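Stanstead packing room: your questions about the robot arms

Will anyone lose their job?
No. All 14 of us in the packing room are staying, and I'm glad to be able to put that first, as I know it's what most of you have been fretting over (I would have been too!).

So what will I be doing instead?
Much of what you do now, with less of the reaching and picking that plays havoc with wrists by the end of a shift. You'll check the mixed bags, look after the arms and step in when a wrapper gets the better of them. Two people from each shift will train first, and everybody else follows by October.

Do I need to be good with computers?
Not a bit. The training takes 20 hours, all of it in paid time, and Chauhan, who supply the arms, have promised to go at our pace.

Can I stop an arm if I'm not happy?
Yes, please do, and you won't be asked to justify it. Press stop, then tell your shift lead.

What if I'd rather move elsewhere?
Come and have a cup of tea with me and we'll talk it through. There are often openings over at Niltard.

Urmila Kashyap, packing room manager 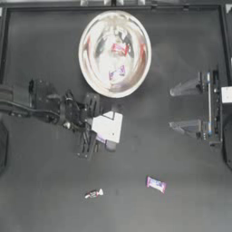
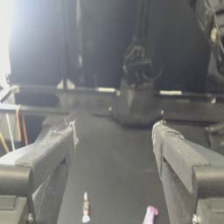
At the picking bench: sweets and a bowl (first picture), and the taped gripper fingers close up (second).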